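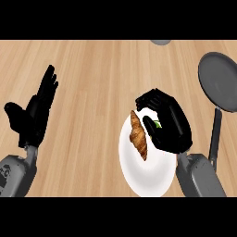
Do I need a real robot before I start teaching one to handle food?
You can get most of the way there in a simulator, with two virtual arms, a table and a few props. I spent a whole winter working like that at my desk in the corner of our shared workshop, and the hardware only came out of its boxes at the end.

I get asked for my setup notes often enough that I finally typed them up. It's the long version, so grab a coffee!

What I started with
A desktop PC with a decent graphics card, a free physics simulator, and a model of two forearms with black robotic hands that I call Nalov (it's the name of the folder, and it stuck). The task is breakfast. There's a wood table, a white plate, a frying pan off to the right, and a croissant that has to be picked up off the plate. I call the whole project Modach, and everything below lives in one directory with that name.

Step 1: Get the table right first
I know, the hands are the fun part. But set your tabletop height and lock it before you load anything else. I moved mine after a week of work and every saved pose was wrong, with the fingers sunk into the wood. Give the table a plain box for its collision shape and let the nice wood texture be just that, a texture.

Step 2: Place the props
Drop each prop from a tiny height and let it settle, then save the settled position as your start. If you type the position in by hand you'll be off by a hair and the plate will hop when you press play. Mine once left the table completely.

The plate needs a hollow in the middle or food slides right off the rim. Most free plate models have a solid lid for a collision shape, so the croissant looks like it's floating. Break the shape into wedges – I used 50, and that was plenty.

Step 3: Make the croissant behave
I burned a whole Monday on this. The model I downloaded had 3,000 triangles and the simulator crawled every time a finger came near it. Make a second, low-detail copy for contact and keep the pretty one for looks. I got mine down to 284 triangles and can't tell the difference in the grip.

Then turn the friction up a little at a time. Too low and it squirts out between the fingers like a bar of soap. Too high and it sticks to the thumb after you let go, and you end up shaking a robot hand at your monitor.

Step 4: Park the hand you aren't using
For a one-handed grab, hold the other hand still over bare table, fingers straight, thumb out wide, and lock those joints. In my early runs I left them free and the idle hand slowly drooped until it bumped the plate. Locking it also makes the training data a lot cleaner.

Step 5: Shape the grab
Bring the working hand in over the plate already curled into a C, with the fingertips on the far end of the pastry and the thumb down beside it. Closing from a flat hand takes forever and usually knocks the food away first. Check the following before you close:

Are the fingertips together? Spread fingers poke.
Is the thumb clear of the rim?
Does the forearm pass over the pan handle without touching it? (Mine didn't for ages. Turn on the contact display and you'll see it light up.)

Close slowly, in small steps, and stop as soon as the thumb and two fingers report contact. Lift straight up.

Step 6: Shuffle and repeat
Once one grab works, nudge the croissant to a new spot and angle and go again. I run 99 starts in a batch and leave it going over lunch. Watch the failures, all of them, even when it's boring. Nearly all of mine came from the pastry lying close to the rim, and a slightly higher wrist fixed most of those.

A note on the view: put your virtual camera where the real one will go, looking down past the forearms. I had mine across the table at first – lovely for showing off, useless for training, and I had to redo everything.

Next up is tipping the food into the pan. I've got the wrist motion half working and I'll add the joint limits to this page when I trust them.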